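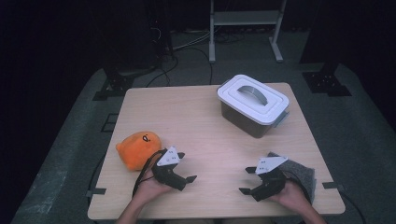

Grira pair in two-handed recording, with plush toy, felt cloth and lidded container.

Grira hand-held grippers
Sold in pairs. Made by Prament.

Grira is a pair of grippers you hold in your hands and use to show a task. You pick things up, move them and put them down with the same kind of fingers a robot arm would use, and the movement of both hands is recorded along with the view from each gripper. The recordings are used to train a control policy, which then runs on a two-arm robot with matching fingers.

The pair is meant for research groups and engineering teams who already have a two-arm set-up, or plan to have one, and want demonstrations without tying up the arms for days. One person can record alone. The arms can be switched off, in another room, or not yet delivered.

What each gripper does

Each unit has two black fingers with flat pads, worked by a trigger under the hand. The fingers open up to 80 mm between pads. The trigger is linked mechanically to the fingers, so the person holding it feels some of what the pads feel. With soft goods this matters a good deal, as there is no clear moment of contact to see and the hand has to judge how far to squeeze.

A white triangular marker plate sits on top of the body. The dot patterns on it are tracked by the room cameras and give the position and angle of the gripper. Left and right plates carry different patterns and must not be swapped. If a plate is removed for cleaning, run the short plate check before recording again.

The camera on the gripper looks forwards over the fingers. Both pads stay in view through the whole stroke, open or closed. Pads can be changed with a hex key. Wear on the pads does not affect tracking, but change both pads on a gripper together and note the change in the session log. A policy trained on old pads will usually run on new ones, though we have had trouble going the other way.

Power and data go down one cable per gripper. Leave a loop of slack at the wrist and bring the cable off the near edge or side of the table. A cable pulled tight across the table will show up in the recordings as a slight drag on the hand, and the policy will learn it.

Setting up a table

Any plain table will do provided it does not move. We use a light-coloured top with no strong pattern. Clamp anything fixed to the table edge and keep the clamps in the same place between sessions, or take them off completely. The room cameras need a clear view of both plates from at least two sides.

Lighting should be even over the working area. The rest of the room can be dark. Avoid a low sun through a window, which will wash out the plates for an hour and leave you with a batch that tracks badly.

Objects should be laid out by hand, differently each time. It is tempting to mark start positions on the table with tape. Please don't. Recordings made from taped positions look very tidy and produce a policy that only works on the tape.

Keep unused things on the table in some recordings. A policy that has only ever seen one object on a clear surface tends to grab whatever is nearest when it meets two. 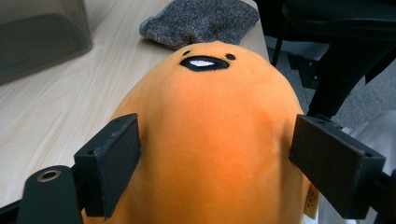
ZAVBY – JANUARY

Method note: soft objects and the early close

This note covers work done at our Zavby lab with the standard Grira pair. It was written for customers who asked why the recommended recording routine changed with the current software, and it now forms part of the product page so that new users see it first.

The question was a narrow one. Policies trained on hand-held demonstrations were doing well with boxes, bottles and tools, and poorly with stuffed toys, folded cloth and knitted items. The arms reached the right place, closed on the object, lifted, and lost it within the first few centimetres. We wanted to know if the fault lay in the recordings or in the training.

We recorded 3,141 demonstrations over 28 soft objects. After removing those with lost tracking, a dropped object or a stalled camera, 2,777 were left. All results below use that set. Every demonstration was a pick and a place on a single table, some with one hand and some with two.

What we found in the recordings

People close early on soft things. With a hard object, most operators bring the fingers into position, stop, then squeeze. With a plush toy they begin to squeeze while the hand is still coming down, and go on squeezing after the pads have touched, until the fabric dents and the body of the toy bulges a little past the pads. The lift begins while this is still going on. There is no pause anywhere in the movement.

Our earlier training software looked for that pause. It used it to split each recording into a reach, a grasp and a lift. Where it found none, it put the split at the point where the pads first slowed down, and with soft objects that was too soon. The policy learned to lift with a light touch on the fabric and a half-closed grip.

So the recordings were fine. The split was wrong.

What we changed

Hung, the training software supplied with Grira, no longer splits by pause. It reads the finger opening and the height of the gripper together and marks the lift from the point where the height rises and the opening has stopped falling. If the two never agree, the recording is left whole and flagged for someone to look at. In the Zavby set most of the flagged recordings were two-handed ones in which one hand steadied the object and the other did the picking.

We also changed how the gripper view is weighted. Near the end of a reach, the room cameras often lose sight of the contact because the hands are in the way. The gripper view has both pads and the object between them, and on soft goods the dent in the surface is the best sign that there is enough grip to lift. Hung now leans on that view from shortly before contact until the object has left the table.

Results

We trained one policy with the old split and one with the new, on the same recordings, and ran both on the same two-arm robot on the same table. Objects were placed by hand by someone who did not know which policy was loaded.

Plush toys showed the largest gain. The old policy dropped them on more than half of its attempts. The new one held them through to placing on about nine attempts in ten. Felt and other flat cloth improved, but less. The remaining failures there are mostly a matter of picking up one layer when two were wanted, and the change does not help with that. Knitted items were in between. Loose knits still catch on pad edges now and then.

Hard objects were a little slower and otherwise the same. We checked this because a change made for soft goods could easily have made the policy squeeze everything. It did not crush the thin-walled cups in our test set, though we would not yet use it on anything more delicate.

Two-handed tasks gained least. Where one hand holds a container and the other opens the lid, the new split marks the lift correctly but has nothing to say about the holding hand. This is being worked on.

Recommended routine

Record at your normal speed. Do not add a pause before the lift to help the software, as earlier versions of the manual advised. Recordings made with a deliberate pause can still be used, but keep them in a separate batch.

Let the pads sink into soft objects as far as feels natural. Vary where you take hold. Toys with a face or a tag should be picked up from all sides, with the face towards and away from the operator, or the policy will come to expect one way round.

Stop when your hands are tired. Grip gets looser late in a session and it shows in the data. We now end ours earlier than we used to and lose fewer recordings.

Recordings made with earlier versions of Hung can be split again without recording anything new. Open the batch, choose Re-split, and check the flagged items by eye.

In the box

Two grippers, left and right
Two marker plates, fitted
One spare set of finger pads
Two cables
Hex key
Plate check card
Hung licence for one workstation

Room cameras, table clamps and robot-side fingers are ordered separately. The robot-side fingers use the same pads as the hand-held pair. Fixing plates are available for the most common wrist flanges; send us a drawing if yours is unusual.

The Zavby recordings are available to Grira owners on request, with the flagged items included and marked. Write to Prament support and quote the number on the underside of either gripper.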